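The Yellow One

In January the shop in Wurkthorpe closed at five, and Nanami Hirano stayed behind to clear her grandmother's table. It was a grey table, wide and plain, and for almost 50 years everything in the family had been put on it first and put away later, or never.

Kaiwen Cheng came through the back door with his coat still buttoned. He had offered to help her pack, and she had accepted before she could think of a polite way to refuse.

"Where do I start?" he asked.

"With the easy things. The tray goes to my aunt. The white plate stays with me."

"And the red can?"

"You may have it, if you are thirsty."

He was not thirsty. He was looking at the small yellow thing, and she had hoped he would not choose that one.
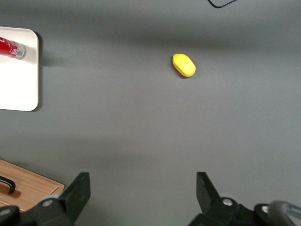

"What was it for?" Kaiwen asked.

"My grandmother kept it near her when she did the accounts, and she turned it over with her thumb when the numbers were bad," said Nanami.

He nodded slowly. She liked that he did not laugh. When she was a child she had believed that the yellow thing did the arithmetic, and that her grandmother only wrote down the results. Once she had carried it to school in her pocket, on the day of a test, and she had received 82. She had never had such a high mark before. In the evening she put it back, and her grandmother, who must have searched for it all day, asked only about the test.

"My mother had a button," Kaiwen said. "A green one, from a coat. We lost it when we moved."

"Did she mind?"

"She told us it was only a button. Then she looked under the stove every evening until spring."

The street lamp came on outside the window. Nanami opened the box for her aunt, laid newspaper in the bottom and smoothed it with both hands, more carefully than newspaper needs. She could hear Kaiwen behind her, taking off his coat at last and looking for a hook.

"There is one behind the door," she said. "It is a bit loose."

When he came back she had put the yellow thing into his palm before he could ask for it.

"Hold it while I find the tape," she said. "And please, don't put it in your pocket."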